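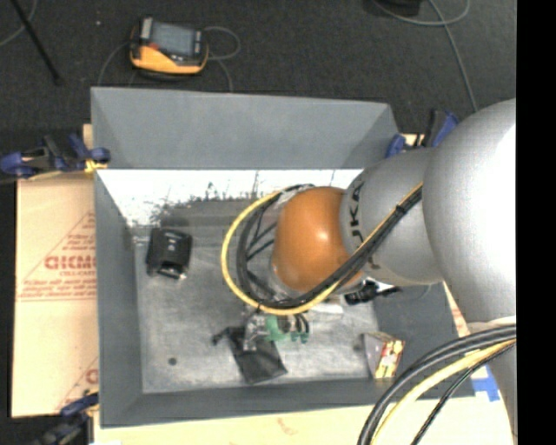 Bins and what ends up in them

January 29, 2022

I spent most of this week going through bins. We have more of them than we need, and over the years they have all turned into the same bin, with a layer of small stuff at the bottom that doesn't belong to anything.

The ones I like best are the gray ones with sloped sides. Kelly Wragg got me onto them when I worked at Clelton. With straight walls, the last few pieces end up jammed in the corners and you have to dig them out with a fingernail. With sloped walls, most things slide down to the flat part and stay where you can reach them. A green clamp or a little black box is easy to spot against gray paint, too. I had a black bin once and lost a set of hex keys in it for most of November.

The drawback is space. You give up a lot of room to the slope, and the bins don't sit snugly next to each other on a shelf. Bradley Holroyd won't have them for that reason. He uses straight drawers and labels everything — his labels are very good — but he also has more patience than I do.

My rule now is that a bin on the table holds only what I'm using that day. Clamps go back on the rail and anything with a cable goes on a hook. If I can't name a thing, it goes in a coffee can, and when the can is full I go through it and throw most of it out.

Paint is the other problem. The floors scuff quickly if you put metal in them. I tried a rubber liner in one and it held on to every bit of dust, so I pulled it out again. Scuffs are fine with me.

I still have the shelf under the window to do, and Adwoa Eshun wants her box of hose fittings back before I start on it.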